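Stullodel notebook, handheld collection
Friday, March 13, 2026
Subject: rules for the recording sessions, second version, with remarks

I write this entry longer than usual, as the rules are now spread over the chat, the old sheet on the cabinet and the heads of people. Please correct directly in the text and put your initials.

Where we are. The Trolen set has 2656 episodes recorded under the first rules. Yesterday afternoon I went through the rejected ones again, and I stopped after the household part. Most of the rejections do not come from the hardware. They come from small habits which differ between operators, and the first rules did not say anything about these habits. For instance, the first rules say "start from rest position" but do not say what is the rest position. One operator holds the grippers at the belt, another holds them already in front of the object. Both of them followed the rule.

The rules below are for the two-handed tasks with the handheld grippers. The table tasks with the arm have their own sheet and I do not touch it today.

Before the session

Check the marker faces of both cubes with a dry cloth in the hand. If a face has a scratch inside the black area, write it in the log and change the cube before recording. Do not repair the print with a pen. We did this in July and the tracker accepted the face at some angles and refused it at other angles, and we needed a long time to find the reason.

Calibration is made once in the beginning and once after any fall, also a small one. I know that "it only touched the chair" is said often. A touch is a fall for this purpose.

The cables. The old sheet says "cables tidy", which everybody understands in his own way. My proposal: each cable goes down from the gripper to the body of the operator with enough slack for the arm to be stretched completely, and the cable does not pass between the jaws and the marker cube at any moment. Test it with both arms up and both arms crossed before the first episode. If the operator feels a pull, the slack is too short, also if nothing is disconnected.

Sleeves. Pushed up or tight at the wrist. A loose sleeve covers the lower face of the cube when the hand turns in, and this is seen in the tracking as a jump, never as a gap, so the automatic check of Daher lets it pass. I asked for the threshold to be lowered and I have no answer yet.

Room. The room stays as people use it. Things on the windowsill remain there, furniture remains there. We want natural rooms. But what stands or hangs must stay the same inside one batch, and if someone moves a piece of furniture, a new batch number starts. Loose cables on the floor in the walking area of the operator are the one exception, they are taken away or taped. At Endine we had a near fall over an extension cable, and I wish to see this rule in capital letters in the printed version.

During the episode

Rest position: both elbows at the body, jaws open, grippers visible in the head view, hold for 2 seconds. Then start. At the end the same position, again 2 seconds. Count it in the head. The first rules had no hold at the end, so the cutting script was guessing, and many times it was guessing inside of the release.

The idle hand. This is the point with most discussion, and I try to be exact. In a two-handed task one hand often has no work for a moment. Operators then let it hang, or they rest it on the hip, or they look at it. The proposal is that the idle gripper stays up, inside the head view, with open jaws, and not between the head and the working hand. It does not need to be completely still. A small natural movement is good. A hand that is frozen looks strange in the data, and the trained policy copies this strange thing faithfully.

Speed. Slower than at home, but without stops. If the operator must think, he stops the recording, thinks, and begins a new episode. A pause with an object in the jaws is the worst case for us: the label says "transport" and nothing is transported.

Regrasp. One regrasp is allowed and stays in the set with the tag "regrasp". The second one makes the episode a failure. Failures are kept, in the separate folder, with one line of reason. Please do not delete them. They are used for the recovery training and they are worth more than a fourth perfect take.

Coat rack and umbrella

I take this task as the test case for the new rules because it has nearly every difficulty together. The object hangs, it swings when it is touched, it is soft when folded, and the pegs are round and short so it can slip off to the side where the free hand is waiting.

What I want in the log for this task:

The start state is always the umbrella hanging at rest. Wait until it does not swing, then begin the hold. The approach is with the jaws open and the closing is around the folded body. If the jaws take only the fabric, the episode counts as regrasp even when the umbrella does not fall.

The rack has legs that go outside more than one thinks. Stand so that the feet are not between them. Several operators were pulling the rack a little with the shoe, and then the peg has moved and the approach of the next episode is learned against a different position. Mark the place of the legs with tape on the floor, small pieces, in the color of the floor.

A black umbrella in front of a wall with black bags is a poor contrast for the segmentation. The discussion was if we should take the bags down or use a colored umbrella. My position is to leave both. The rule for the room is clear and we should not make exceptions because a model has difficulty. A second batch can be made with another umbrella, tagged as such, and then we can compare in a clean way.
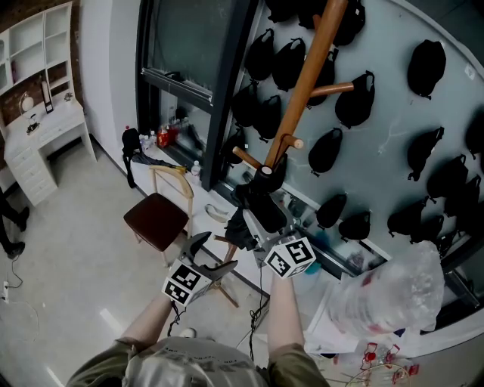
One comment in the margin of the draft objected that the rule for the idle hand is too strict for hanging objects, and that a person at home would put the second hand under the umbrella at once, to catch it. If we forbid the support we teach a behavior which is safe for our tracker and unsafe for the object. The comment asked to write "idle or supporting" and to let the operator decide, with a tag afterwards.

I thought about this over lunch and I accept it in part. Support is permitted when it is planned, meaning the operator says before the episode "with support" and does it in all the episodes of the batch. A spontaneous support in a batch without support gets the tag "assist" and is looked at by a second person. What I do not want is that the decision is taken after the recording, by the one who recorded. We all find then a good reason why our take was correct.

The same comment also asked what happens with the jaws of the supporting hand. Open, unless they take weight. If they take weight, then it is a two-handed grasp and the task has a different name in the list.

Other people in the room

Allowed, and for the home tasks even useful. Rules: they know that recording is on, they have signed the sheet for the day, and they do not give instructions by pointing in front of the operator. A person who stands at the side with only the legs in view is still a person in the data, so the sheet is needed for this person too. The blurring of faces is made by the script, but the script does not blur a badge or a telephone screen. Put badges in the pocket. I checked 19 episodes from the last home batch by hand for this, and I found a readable badge in one of them. It has been taken out of the set and the file is closed.

No music and no private talk, even though we do not publish the audio. It is stored for the synchronization, so somebody can hear it.

After the session

The log is written before the grippers are charged. The order is on purpose. When the grippers are on the charger, people go home.

In the log: batch number, which cube is on which hand, calibration time, whether there was a fall, number of failures with reasons, anything that was moved in the room. Write "nothing moved" if nothing was moved. An empty field tells me only that the field is empty.

Wipe the jaws. The inside gets a gloss after fabric tasks and the grip changes slowly, without anybody noticing on the same day.

Still open

The length of one session. The old sheet gives no limit. My arms are tired well before I admit it, and I see in the tracking that the start position sinks during the session. I would like a fixed break and a change of operator, but I do not have a good number to propose. Somebody could plot the height of the rest position against the episode index for the Trolen set. The data is already there.

Left-handed operators. The rules say "working hand" everywhere and this should be enough, but the task list still says "right". To be changed in the list, including the coat rack task.

Whether the Endine room uses the same tags. They have their own word for regrasp, and in their list it includes also the slip without opening the jaws. We must decide for one meaning before the sets are joined, otherwise the numbers cannot be compared. I will write to them on Monday and copy the answer in here.

Printed version: large letters, one page, laminated, beside the charger. The old sheet must be taken off the cabinet the same day.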